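Skorville Shared Workshop Newsletter
Bench notes: the lid-and-tub arm, February progress

The arm on the long table is now in its second build. Tadeo Lucero has rewritten the motion code, Roxana Inga has redone the wiring, and the task is the same one we set in spring: open a hinged storage tub, put folded cloth in it, close the lid. Members have asked why a job that takes a person a few seconds has taken us this long, so the detail follows.

Mechanical

The first build used a printed wrist bracket that flexed under load. With the gripper closed on a test weight of 500 grams, the fingertips sagged 5 mm at full reach, enough to miss the edge of a lid. The bracket has been replaced with one milled from aluminium plate on the Plillasel mill. Sag at the same reach and load is now too small to read on the steel rule, and we have not bothered to set up the dial gauge.

The shoulder joint still has some backlash. It shows up when the arm changes direction at low speed. Tadeo's fix is to approach every target from the same side, which adds a little travel to each move but takes the slack out of the gears before the fingers arrive. A proper fix means a new gearbox, and that can wait for the next parts order from Pernier.

Control

The controller board is a Bravo, the older revision with screw terminals. It runs the position loop and accepts waypoints over serial from the workshop PC. Two faults turned up during January. The first was a buffer that filled when waypoints were sent faster than the arm could use them; the board then dropped the oldest ones without reporting it, and the arm cut corners. The PC now waits for an acknowledgement before sending the next point. The second was a units error in the lid routine, degrees in one file and radians in another. Both are fixed in the shared folder. If you copied the code before the last Monday session, please copy it again.

The longest run so far logged 1,188 cycles of the reach-and-return move with no cloth and no tub. One stall was recorded, and the log puts it at the elbow. The motor was within its current limit, so we suspect a connector. The target before we call the joint finished is 4,000 cycles.

Wiring

Loose cable has cost us more time than anything else in the project. On the first build the harness was tied along the outside of the links with no slack at the wrist, and two conductors broke inside their insulation where nothing showed. Roxana found them by flexing the harness by hand with a meter on each pair. The replacement is fine-strand flex, supported from overhead, with a service loop at each joint.

Anyone adding a sensor should label both ends of the new lead and write it on the wiring sheet. Please do not tie it to an existing cable until it has been through a full sweep of the arm at low speed.

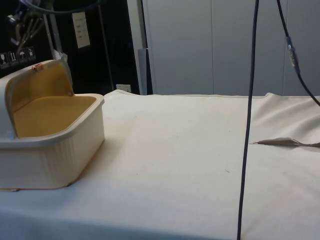

The lid routine is the part that needs the most work. Closing is simple enough: push from behind the lid, follow the arc down, stop when the motor current rises. Opening is harder, as the fingers need a grip on the lid edge and the arc has to be centred close to the hinge line. If the centre is out, the tub gets dragged along the cloth and the next move starts from the wrong place. Tadeo is testing a version that releases at half travel and finishes the opening with a push from underneath.

Folded cloth is a separate problem. A flat fold gives the fingers very little to close on, and a hard downward press rucks the table cover as well. Softer fingertips have been cast in silicone and will be fitted once they have been trimmed to length.

Still to do: the elbow connector, the fingertip trim, a stop switch that can be reached from both ends of the table, and a repeat of the sag test at full extension. The stop switch comes first. Until it is in, the arm is to be run only by Tadeo or Roxana, at reduced speed.

Test sessions continue on Monday evenings from 7 pm. Members who want to try the code without the arm can run the simulator on the workshop PC, and the parts list is in the same folder as the wiring sheet.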